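# Historia de la grabación sonora. Apuntes de la sesión 6

Jueves, 16 de enero de 2025
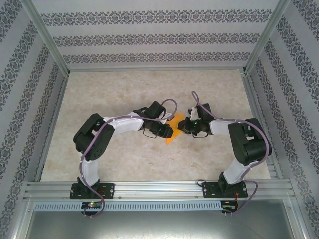
Hok-lam Peng preguntó al terminar la sesión anterior si un disco conceptual tiene que contar una historia. No es obligatorio. Basta con que las canciones compartan un asunto, un personaje o un material musical que vuelve, y que el orden de escucha forme parte de la obra. Retomamos la pregunta en el apartado 2.

## 1. El álbum como formato

El LP de 33 revoluciones permite algo más de veinte minutos por cara sin perder demasiado nivel. Esa duración condiciona la escritura:

- La cara A suele cerrar con un tema largo o de mucha intensidad.
- Hay un corte físico a mitad de la obra: el oyente se levanta y da la vuelta al disco.
- Los surcos interiores reproducen peor los agudos, y muchos productores colocan allí las piezas tranquilas.

Con el CD desaparece el corte y la duración disponible pasa de setenta minutos. Una parte del rock progresivo de los noventa se resiente de ello: discos largos, con material que en vinilo se habría quedado fuera.

## 2. Suite, ciclo y álbum conceptual

**Suite.** Varias secciones enlazadas dentro de una misma pista o de una misma cara. Suele haber un tema que se presenta al principio y reaparece transformado al final.

**Ciclo.** Canciones independientes unidas por la letra o por el ambiente. Se pueden escuchar sueltas.

**Álbum conceptual.** El término se usa con bastante descuido. En el curso lo reservamos para los discos en los que quitar o mover una pista altera el sentido del conjunto.

Caso práctico: *Tosham*, el segundo disco del grupo Zitura. Empezó como proyecto individual de Vilgot Sandberg, que grabó en casa todas las partes menos la batería. Se prensaron 700 copias. La pieza que da título al disco dura 17 minutos y tiene cuatro secciones:

1. Introducción de mellotron, sin pulso claro.
2. Canción en 7/8, voz y guitarra acústica.
3. Desarrollo instrumental. El bajo toma la melodía de la introducción.
4. Regreso de la canción, ahora en 4/4 y un tono más arriba.

Fíjense en el paso de la sección 2 a la 3. La guitarra mantiene el patrón de siete corcheas mientras la batería entra en cuatro, de modo que los acentos coinciden cada siete compases. Ragnvald Haugen, el batería, toca aquí sin metrónomo y el tempo sube ligeramente.

## 3. De proyecto individual a banda

Al comparar el primer disco de Zitura con el tercero, *Devley*, conviene atender a tres cosas: el reparto de la composición en los créditos, la cantidad de pistas dobladas por un mismo músico y el espacio que dejan los arreglos. En *Devley* hay menos capas y más improvisación. La toma de batería se hizo en sala grande, con micrófonos de ambiente que en la mezcla se oyen mucho.

Las notas del libreto, firmadas por Ctibor Hubáček, hablan de unos 35 días de grabación. No precisan si se incluye la mezcla.

## 4. Trabajo para la próxima sesión

- Leer el capítulo 4 del manual de MacAulay hasta la página 163.
- Escuchar *Tosham* entero, con auriculares, y anotar el minuto de cada reaparición del tema inicial.
- Escribir una página sobre un disco de libre elección, indicando si es suite, ciclo o álbum conceptual según las definiciones del apartado 2.

Quienes no entregaron el comentario de noviembre pueden adjuntarlo a este trabajo.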